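About Sotatix

Sotatix is a small company in Culldale. We make a hand-held gripper kit for teams who want to teach a robot by showing it the task. A person takes the tool in the hand, does the work at a normal table, and the recording goes later to the robot arm. We started with four people in one rented room, and today we are 12.

The kit has the gripper with two fingers, the camera mount, a charger and a case. Finger pads are held with screws, so a customer can change them alone with a small screwdriver. Many customers also put their own tape on the pads when they work with smooth objects. We sell replacement pads in sets, and we repair every kit in our own workshop.

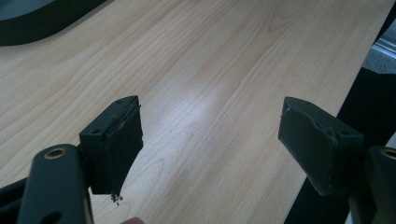
Lombardi wrote to us after the first order that the kit was easy to learn but the pads wore out sooner than they expected, and asked if we could make a harder version. Their team also wished for a shorter manual, "with less theory and more steps."

We took both points seriously. The harder pads are in the shop from November, and they fit all older kits. The manual had 115 pages and now it has 40. If you still have the long one, please write us and we will send the new one for free.

Besides the kit, we offer training at our second office in Zaltdale or at your place. One training takes two days. Please bring the objects you really work with, even if they are dirty or strange in shape.

Page updated 26/10/2022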